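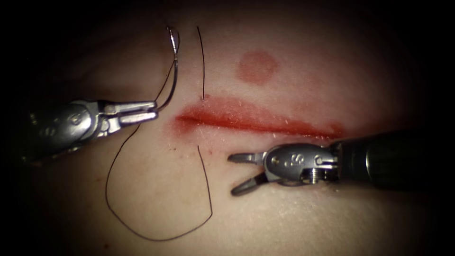 The suturing pad during a stitch, with the needle held in the left gripper.

Visit to the Kartha lab, Malleck

Jarmo Kokkonen and I went to Malleck in May to see how Kartha records surgical sewing for its learning system. We had asked for an hour and were given most of the afternoon. These are my notes, tidied up for those at Getside who could not come.

The recording room is on the first floor, past the stores. It is smaller than I expected and kept fairly dark. The person sewing sits at a console with their back to the robot and works from the screen. Two instruments are used, one for each hand. The job is always the same: pick up the needle, pass it through both sides of a cut in a practice pad, pull the thread through, and hand the needle back ready for the next stitch.

Each try is saved as one example. The video is stored together with the positions of both arms and the opening of the jaws. Kartha had 700 examples when we were there and wants a good many more before it trains the next version. A session is limited to 15 examples per person, after which they swap. Our hosts said the sewing gets careless beyond that.

I asked what happens to the bad ones. They are kept. A dropped needle or a snagged thread gets a label and stays in the set, and the person carries on and puts it right if they can. Jarmo thought this was the most useful thing we heard all day, as we have been deleting ours.

The thread gives more trouble than the needle. The needle is stiff and bright and the system follows it well. The thread lies in a different loop each time, and the loop has to be kept clear of the jaws. A large part of the labelling is one person going through the video and marking where the thread goes in and where it comes out.

The pads come from Florari. They are pale, and red is put on some of them so that the system does not learn to expect a clean surface. Old pads with worn cuts are used as well.

We were both allowed a turn. I managed 2 stitches in 12 minutes and pulled the first one too tight. Jarmo did better. Siobhán Ó Flaithearta, who looks after the recordings, saved both our attempts under "beginner".

I did not get a clear answer on whether examples from one room would be of any use in another with different lighting. Siobhán has promised to send the test results when they are written up.

Parking is at the back of the building. Ring the bell at the side door.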